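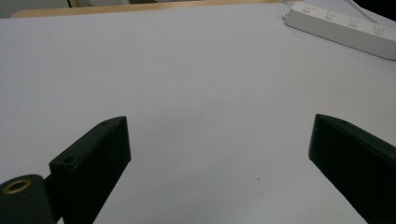 What Is a Power Strip?

By Aileen Manalastas

Most rooms have only a few outlets in the walls. A lamp uses one. A phone charger uses another. Then somebody wants to plug in a fan, and there is no place left. A power strip helps with this. It plugs into one wall outlet and gives you several more.

People have other names for it. Some say "extension block" or "outlet bar." In my house we say "the strip."

How it works

Electricity comes out of the wall and travels along the cord. Inside the cord are metal wires, usually copper. Electricity moves through copper easily. It does not move easily through plastic or rubber, so the wires are wrapped in those.

Inside the case of a simple strip there are long pieces of metal that run past all the outlets. When you push in a plug, its metal prongs touch those long pieces. Now the electricity can get from the wall to your lamp.
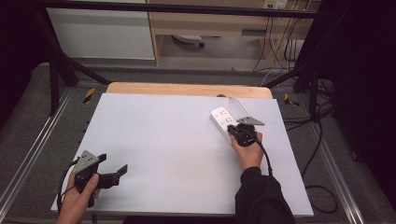 A white power strip and its thin white cable on a large white board.

The buttons

A switch is a small gap that you can open and close. When it is closed, electricity can cross. When it is open, the electricity stops there. Many strips have a single switch that turns everything off together. Others have one for each outlet, so you can turn off the lamp and leave the fan running.
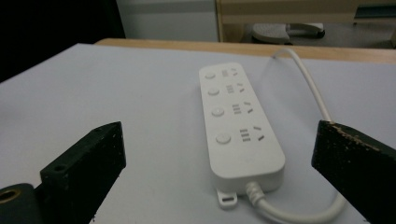 Outlets do not look the same all over the world. In the United States, many plugs have two flat prongs and one round one. Other countries use round prongs or slanted ones. Some strips are made to take more than one kind of plug. The white one with four round buttons down its left half is like this. Each button has an outlet next to it, and each outlet has a set of three slots with two slanted slots at the side. Look at the bottom end too, where a small tab sticks out with a slot in it. That is for hanging the strip on a screw.

How much can you plug in?

Every strip has a limit. The limit is measured in watts and is usually printed on the back or the bottom. A small night light uses very little power. A heater uses a lot, and so does a toaster. Those belong in a wall outlet.

If the things on a strip use too much power, the wires inside get hot. For the same reason, you should never plug one strip into another.

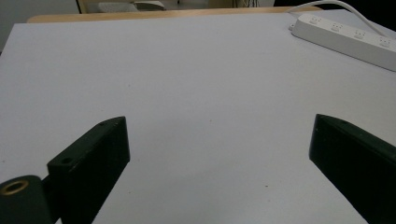 Rules for using one

Ask a grown-up before you plug in something new.
Keep drinks away from the strip.
Hold the plug when you pull it out. Do not pull on the cord.
Do not put a rug or blanket over it.
Never push anything except a plug into the slots.
Tell a grown-up if the strip feels hot, smells strange or has a crack.

Words to know

Outlet: the place where a plug goes in.
Prong: a metal piece that sticks out of a plug.
Watt: a unit for measuring power.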